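Bed as folding table: notes on sheets, slip and dark laundry

February 4-minute read Filed under: Household, Laundry

The flat in Colberg has no room for a folding table, so since the move all laundry gets folded on the spare bed. I have been adjusting the setup on and off and it has settled enough to write down.

First variable: the surface. A duvet is too soft. The garment sinks, the edges curl, and any crease pressed in by hand comes straight back out. A bare mattress is firm enough but the quilting catches on knits. What works is a single flat sheet over the mattress, pulled smooth, with nothing else on the bed.

I tried 2 sheets. The Bouchard one is a sateen weave and slides under heavier items, jeans in particular. The Plunari is a plain percale and stays where it is put. Both are white, and that helps with black clothes: lint shows up on the sheet and the outline of a sleeve is easy to find.

Second variable: height. The mattress top sits at 600 mm from the floor. That is low for standing work, and after a full load my lower back reports it. Sitting on an office chair is better for small items such as socks and underwear, worse for anything long.

Third variable: the starting state. Clothes come out of the dryer bunched up, and dark items are the slowest to sort out because hems and seams do not show inside the bundle. I put one item on the sheet at a time and find an edge before doing anything else.

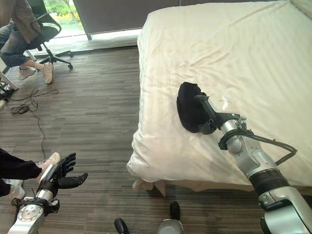 Order of operations

Take hold of the bundle at one side and lift until the fabric drops open. If it twists, put it down and pick a different spot. Shaking it harder only tightens the twist.

Lay the item flat with the neck or waistband away from you. Smooth from the center outward with an open palm. Fold the sides in, then fold up from the bottom.

Stack by drawer, not by person. I resisted this for a long time – it cuts out a second sort at the wardrobe.

Sheet maintenance

The sheet creeps toward whichever side you work from. I leave a loose overhang and re-tension between loads. Tucking it in holds longer but takes more time than it saves.

Still to test: the Proltham folding board, item 207 in their catalog. It may be too wide for T-shirts.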